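Subject: Re: [vondness-kitchen] Plastic spoons, keep or throw?
From: Gumaro Orozco
Date: May 16, 2022

Dear all,

Thank you, Ova, for starting this topic. I am sorry for my slow answer, I wanted to look in our drawers first.

Ova wrote:
> We have 663 pieces of plastic cutlery in the Buston store room. Most
> of it is spoons, left over from the October dinner. I would like to
> give it all away before we buy anything new. Does anybody use the
> white ones? They feel weak to me and I remember that several broke
> in the ice cream. Also, can they be washed, or is it a waste of time?

I will answer from what we do at the Zamudio kitchen. We serve some 40 people at lunch and we have used white plastic spoons for a long time, together with the metal ones.

First, about breaking. In my experience the weak point is the neck, where the handle becomes narrow before the bowl. If a person pushes down into hard ice cream, the spoon bends there and then it goes. For soup, yogurt, rice pudding and similar soft food I did not have this problem. So my proposal is that you take the ice cream out of the freezer ten minutes earlier, and keep the spoons.

Second, about washing. I wash them by hand in warm water, not hot, with a soft sponge. I don't put them in the machine at 55 degrees or more, I did this one time and many handles came out curved like a banana. After the wash I stand them in a tall jar with the bowls up, so that the water goes down the handle and does not stay in the bowl. When they are dry I turn them, handle up, because the guests should take the handle and not touch the part which goes in the mouth.

I also look at each one before it goes back in the drawer. I hold it against something dark, for example a baking tray or a dark apron, because on a white table you don't see a crack in white plastic.
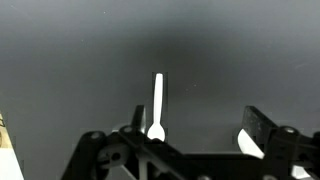

A spoon with a crack or a rough edge goes to the bin and I don't discuss with it. Yellow color from curry is only ugly, and I keep these for measuring tea and for the paint table of the children.

About the small sizes: please do not mix the teaspoons with the soup spoons in one box. Last year we received a box of 3000 mixed pieces and two persons needed a whole afternoon to separate them. If Buston wants to give spoons away, I would be glad to take one box of the bigger ones, but only if they are already sorted.

One question also from my side. Does anybody know a drawer insert with long compartments? The handles of ours are a little too long and lie diagonal, and then the drawer does not close well.

With kind regards,
Gumaro Orozco
Zamudio kitchen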